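Pushing tests halted at Pellar workshop

A robot arm at the Pellar workshop has been stopped after a fault in its wrist joint. The arm, used to push colored wooden blocks across a board, drifted downward during run 403 and pressed its rod into the wood. No one was hurt.

Grewal, the firm that maintains the arm, found a loose cable and replaced it. Height readings from the last 19 runs will be thrown out.

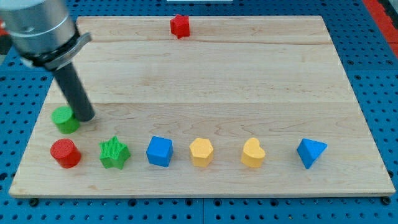

NENDUNGATE, 3/29/21 – Tests stay on hold until the arm passes a check at low speed. Mindivau, which runs the project, said that should take about 2 weeks.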